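Cirulby Quarterly, August issue — thoughts?

saltmarsh_reader
My copy came in the mail yesterday and I read it straight through except for the serial. It has 11 stories this time, plus the review column. Overall I liked it more than the spring one. The lighthouse story is the best thing they've run in a long while. The cover is bad again.

Curious what others think of the Ó Néill novella. It takes up almost 102 pages, so if you don't like it you're going to feel shortchanged.

pagebreaker
I didn't like it and I feel shortchanged.

The setup is fine. A town called Stemton, the well goes sour, people start forgetting the names of their dead. Good idea for twenty pages. Then we get the long walk to the quarry, and the walk back, and the second walk to the quarry. By the time the thing in the water shows up I had stopped caring who it took.

saltmarsh_reader
The second walk is where it got to me, though. She takes the same path and the landmarks are in a different order. It never says so outright. You have to notice it.

inkwell_dan
I noticed and I still thought it was slow. Both can be true.

Agree on the lighthouse one. The last page is very strong. I would have put it first in the issue instead of burying it after the poems.

Cluter
I read this kind of thing mostly at night and mostly in one sitting, so a novella that long is a hard sell for me. I got through it in two. The first half worked better than the second. Ó Néill is good at kitchens and weather and people not talking to each other, and less good when something has to happen. The same was true of the chapbook last year.
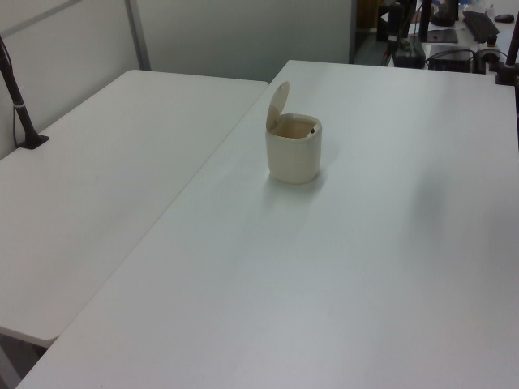
Anyway, I'd give the issue 4 out of 5, and most of that is for the short pieces.

pagebreaker
Four is generous. What did you think of the letters story? The one told all in notes to a landlord. I thought it was the only one in there that was frightening, and I haven't seen anyone bring it up.

Cluter
I liked it up to the last note. He explains too much. If it had stopped at the one about the stairs I would have been happy.

moth_and_lantern
Disagree about the last note. Without it you don't know the landlord has been answering. That changes how you read all the earlier ones, and I went back and read them again right away. It took me ten minutes and it was better the second time.

pagebreaker
That's how I read it too. The line about the spare key means something else once you know.

inkwell_dan
I missed that completely. Going to have to look at it again.

Did anyone get through the serial? I skipped part one and now I'm lost.

saltmarsh_reader
I'm saving it until all the parts are out. I did that with the last one and it was the right call. There was a gap of 2 issues in the middle and I would have forgotten everything.

moth_and_lantern
It's decent. You do need part one. The brother is already dead when this part opens and they don't remind you how it happened.

inkwell_dan
Well, now I know the brother dies.

moth_and_lantern
Sorry. It's in the first line, if that helps.

pagebreaker
Back to the novella for a minute. I looked at the ending again after what was said here about the landmarks. I'll give you that it's carefully done. The church is on the wrong side of the road and she walks right past it. I still think a good editor would have taken out thirty pages — the whole dinner at the mill could go and you wouldn't miss it.

saltmarsh_reader
The dinner is where the mother sets the extra plate!

pagebreaker
She also sets it at breakfast. We got it at breakfast.

Cluter
I'm with pagebreaker on the mill. Keep the second walk, lose the dinner.

Does anybody know if the chapbook is still in print? Mine went out on loan and I don't think it's coming back.

moth_and_lantern
Sold out at the publisher when I checked in the spring. Used copies come up now and then. I'll post here if I see one.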